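**Hatholm shared workshop, bench log, September**
Build: hand-held two-finger gripper, second version
Status: assembled, in use on cloth

Work resumed at 9:40. The printed parts from the previous session were cleaned up and fitted. The linkage was assembled on the outer pivots first and then on the inner pair, with all four screws left a quarter turn short of tight. Under full torque the arms bind near the closed position. This was also the case with the first version and has not been corrected in the drawing.

The finger pads were replaced. The earlier flat pads let thin cotton slide out on a slow pull, and the Medano notes on fabric handling recommend a ridged face. Only one full pad remained in the black material, so the second was cast from the blue stock. Hardness is nominally the same. The mold should be kept; it is in the drawer under the Geerts press, wrapped in paper.

Closing force was set with the spring in the middle hole. The outer hole gives a stronger grip but tires the hand within a few minutes, and it leaves marks on soft material.

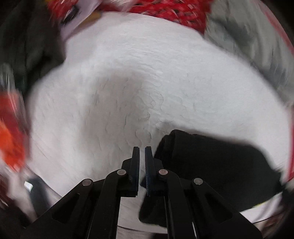

Cloth trials followed the Bustemel procedure: approach from above, close, lift, hold, release. The pile was mixed on purpose, with plush, knit and smooth pieces lying against one another. Plush is the difficult case for positioning, because the surface gives before the fingers have anything between them. For these approaches the operator is to look for a folded edge, such as the thick lip on the black piece beside the blue pad, and bring the gap over it before closing. A fold offers something to close on. Flat white fleece offers very little, and attempts on the open surface are to be logged separately.

The session target was 60 attempts and was met. The running total for this version now stands at 1,289. Failed lifts were entered with the others and are not to be removed from the sheet.

Observations for the next session:

- The right finger sits slightly proud of the left at full close. Shim or reprint; decision open.
- Pivot screws loosen in use. Two were retightened at midday. Thread lock has been ordered in the low-strength grade.
- Fibers collect in the pad grooves. Brush out before each run and note it on the sheet.
- The cutouts in the outer arms save weight, but the lower corner is thin. Add material there before the next print.
- Fast approaches make the recordings hard to read. Operators should slow down over the last part of the reach.

The first version remains on the shelf for comparison and should not be taken apart for screws. Bench cleared at 4:15, printer left off.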